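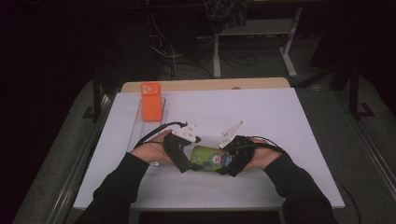
The Pirkilen Hand Kit is a pair of worn grippers sold with recording software and a license to the demonstration set documented in this file. It is offered to laboratories and product teams that wish to train two-handed robot policies without operating a robot during collection. The operator wears one gripper on each hand and performs the task at a table. In the phone placement task, a phone in a printed case is held flat between the two grippers by its long sides, while another phone, in an orange case, stands upright in the clear acrylic stand on the left of the white board. Each gripper carries a white 3D-printed attachment on top and is connected by a thin black cable. The left and right attachments differ in shape and are not interchangeable.

This card covers the kit as supplied and release 2 of the demonstration set. It replaces the card distributed with release 1, which should no longer be cited.

Contents of the package

One left gripper and one right gripper, with attachments fitted
Two cables and one spare
One white work board
One clear acrylic stand
Recording software, Pirkilen Capture
Access key for the demonstration set
Printed setup sheet

A computer, a table and a head camera mount are not included. Customers who already own a Grerudness head mount may use it without an adapter. Other mounts are acceptable if they keep both hands in view over the full width of the board.

Demonstration set

Release 2 contains 2,378 episodes recorded by 20 operators in a single room. Every episode includes head camera video, left and right gripper opening values, a start mark, an end mark and a short task label in English. Audio was not recorded. Operators gave written consent for commercial use of the recordings and may withdraw it; withdrawn episodes are removed at the next release.

Tasks fall under the following labels:

phone_place: place a phone on the stand
phone_remove: take a phone off the stand and lay it on the board
phone_turn: turn a phone over using both hands
phone_pass: pass a phone from one gripper to the other

Phones in different cases were used so that a policy does not depend on one color or pattern. No phone was unlocked during recording, and no personal content appears on any screen. Printed designs on phone cases remain the property of their owners. The license does not grant any right to reproduce those designs outside model training and evaluation.

File layout

episodes/ one folder for each episode, named by number
labels.csv task label, operator code, start and end marks
splits/train.txt
splits/test.txt
calibration/ one file for each gripper
CHANGES.txt

The test split holds 201 episodes. It was drawn by operator, so no person in the test split also appears in the training split. Customers reporting results are asked to use this split without change and to state the release number.

Setup

1. Place the white board on the table with its long side toward the operator.
2. Set the acrylic stand on the left portion of the board.
3. Connect both grippers before starting Pirkilen Capture. The software does not detect a gripper connected after launch.
4. Route each cable back along the forearm and leave enough slack for a full reach. A tight cable pulls on the gripper and produces false opening values.
5. Run the calibration routine. Open and close each gripper fully when prompted.
6. Record one short trial and review it before beginning a session.

Calibration must be repeated whenever a gripper changes hands between operators. Long dark sleeves are recommended, as bare forearms were found to reduce the quality of hand tracking under strong overhead light.

Evaluation

An independent review of the kit was carried out by Lozano, a testing service engaged by Pirkilen. The reviewers used release 2 without additional data and trained one policy for each label. They ran 64 trials of phone_place on a two-arm robot. Their report rates the recording software as stable and the gripper fit as good for medium and large hands. It rates the fit for small hands as poor. A smaller gripper body is in preparation and will be offered to existing customers at cost.

The review also noted that opening values drift during long sessions. Software version 1.3 adds a drift warning. It does not correct episodes already recorded.

Known limitations

All episodes were recorded in one room with one type of board. Performance on dark or patterned tables has not been established.
The grippers report opening only. They do not measure force, and the set should not be used to judge safe holding pressure.
Gripper bodies hide the ends of a phone during many two-handed holds. Methods that require a full outline of the object will need another camera view.
Left-handed operators are underrepresented.
Episodes in which a phone was dropped are retained and marked "fail" in labels.csv.

License and support

The set is licensed for internal research and product development. Redistribution in whole or in part requires written permission. Models trained on the set may be sold.

Kits are shipped by Drirero, which also handles returns and replacement cables. Technical questions should be submitted through the support form, with the gripper serial number and the software version. The support desk is closed on Thursday. Release 3 is planned for August and will add episodes recorded on a second table surface.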